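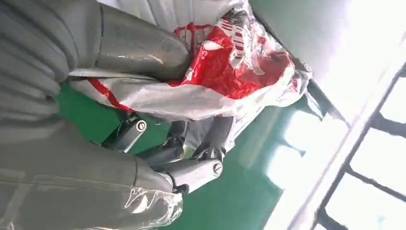

**Figure 4.** Multi-finger hand holding a thin plastic bag, seen from the wrist camera. The bag is pressed between the upper finger and the lower finger parts; one curved fingertip hooks into its underside.

### 4.3 Thin-film objects

The rigid objects in Section 4.2 did not separate the two end effectors well. Both the Konton hand and the Rasico parallel gripper held boxes, bottles and cans with few losses, and the remaining errors came mostly from the planner. Thin plastic bags gave a clearer comparison. A bag has no stable shape, its surface folds under light contact, and the point chosen for the grasp may have moved by the time the fingers close.

We ran 1347 grasp attempts on bags, divided between the two end effectors. The arm, the approach speed and the controller were the same in all of them. Bags were placed by hand in a loosely crumpled state and were replaced when torn. An attempt was scored as a success if the bag was lifted clear of the surface and was still held at the end of the transfer motion. Attempts in which the bag was held but torn were scored separately and are excluded from the success rate.

The parallel gripper depends on pinching a raised fold. When the grasp planner found such a fold, the grip was secure, and the flat pads left little room for the film to slide. When the bag lay flat, the pads often closed above it or pushed it away. Lowering the approach height by 2 mm reduced the number of empty closures but increased contact with the surface, which triggered the force stop on the arm. We kept the original height for the reported trials.

The multi-finger hand fails in a different way. Its fingers gather material as they close, so the exact contact point matters less. In the grasp in Figure 4, the bag is bunched between opposing parts of the hand, and small ridges on the hooked fingertip grip the film. This kind of hold does not need a fold at a known position. The drawback is that the bag can enter the gaps between finger segments. Film caught at a joint was sometimes slow to release, and in a few attempts the hand had to be opened and closed a second time before the bag dropped.

Tearing was more common with the hand than with the gripper. Most tears started at the fingertip ridges during the lift – the closing motion alone seldom caused damage. Reducing the closing force to 70 percent of its default value lowered the number of tears and had little effect on slip. Below that value the upper finger no longer pressed the bag firmly enough to hold it through the turn at the end of the transfer.

### 4.4 View from the wrist camera

The wrist camera is used both to choose the grasp point and to check the result. For the second task, self-occlusion is the main problem. As Figure 4 shows, the hand takes up a large part of the view once it has closed, and the contact area is only partly visible between the segments. The bag itself is semi-translucent over much of its area, and its printed text is too creased to be read, so methods that match text or logos are of little use after the grasp.

Lighting adds to the difficulty. Strong daylight from the window washes out part of the view, and the glossy green floor reflects some of it as a pale sheen. White film against an overexposed background has almost no edge contrast. The segmentation network from Cosgrove, used here without retraining, tended to keep the red printed area and drop the white parts of the same bag. Its estimate of bag size was therefore too small in bright conditions.

We tested two changes on a set of 100 stored wrist views. Fixing the exposure to a shorter time recovered some detail near the window but darkened the gaps between the fingers, where the contact has to be judged. Masking the hand with its known joint angles worked better, although the mask did not cover loose film on the finger surfaces. The Susen controller reports joint angles with a short delay, and the mask lagged slightly behind the fingers while they were moving. For the final check, which is made with the hand at rest, the delay had no effect.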